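Consumer Economics 13: Repair, Replacement and the Cost Claims People Make

Notes for Unit 4, March 2021
Instructor: Zdenka Hodžić

Read the Laskowska chapter first. These notes assume you have, and they argue with it in places.

1. The claim

Most writing on household spending repeats one idea: fixing things saves money. It gets said so often that people have stopped asking what it would take to show it. A repair bill of $60 set next to a replacement price of $1,040 looks like a win. But those two numbers don't measure the same thing. One buys a new product with a full life ahead of it. The other buys some unknown amount of extra time from an old one.

Before you accept any savings figure, ask what length of time it covers. If the writer can't tell you, you don't have a savings figure. You have two prices.

2. Cost per year of use

The usual fix is to divide what you pay by the years you expect to get. I want you to use this method, and I also want you to distrust it. The price is known. The years are a guess, and they are nearly always guessed by someone with a stake in the answer. Sellers guess high for new goods. Repair fans guess high for old ones.

Laskowska's table of expected lives is a case in point. He gives one number per product and no spread at all. A washer that lasts eight years on average may be one that usually dies at four or at twelve. For a family deciding what to do tonight with a machine that won't drain, the average is not much help.

Exercise for section: take his washer example and rework it with a short, a middle and a long life. Bring all three results. If the advice flips between them, say so in writing and don't pick the one you like.

3. Who gets counted

The survey in your packet comes from the town of Durnham and was run by Todor Golob. It has 1,808 replies, and it finds that people who repaired something were mostly happy they did. I don't doubt the replies. I doubt what has been made of them. People who tried a repair and gave up were sent to a different page of the form, and that page never asked how satisfied they were. Look at the routing in the appendix before you quote the headline.

The survey also leaves the owner's own time at zero. Jacobus Jacobs defends this in the second reading on the grounds that people enjoy the work. Some do. I'd like to see that asked and not assumed.
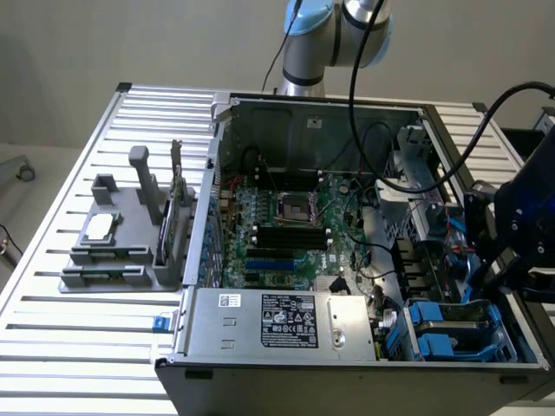
4. Parts, and what "repairable" means

A product can be easy to open and still be a poor bet for repair. Makers, reviewers and lawmakers tend to run the two together, and the scoring systems reward it, giving points for screws over glue and for panels that come off by hand. A desktop computer does well on such a test: take off the side panel and there are the memory slots, the expansion slots and the socket for the processor, all within reach. None of that tells you whether a matching processor is still sold, or what it costs. Access is a fact about the product. Repair is a fact about the product plus a market for parts, and the market can shrink while the product stays exactly the same.

Compare the two vacuum makers in the packet. Kaltetti scores well on opening the case but stopped listing motors for its older models. Clotetti scores badly, with clips that snap if you look at them wrong, yet still sells every part through Vidmar. Which one would you call repairable? Valbona Halilović says Kaltetti, since access is the part a designer controls. I think that answers a question about designers when the buyer asked about vacuums. Her argument is worth reading closely all the same, mainly page two, where she admits the part prices were left out.

5. What repair may still be good for

None of this says repair is a bad choice. There may be good reasons to fix things that have nothing to do with the household budget, waste being the obvious one. My complaint is with borrowing the budget argument because it sells better. If the case is about waste, make it about waste and bring figures on waste.

For next time

Write one page on a repair claim from an ad, a news story or a store website. State the claim in its own words, say what period it covers, and list what was left out of the cost. Don't tell me whether you agree with it. Drafts without a source will be handed back unread. The unit test is in April and covers sections 1 through 4 only.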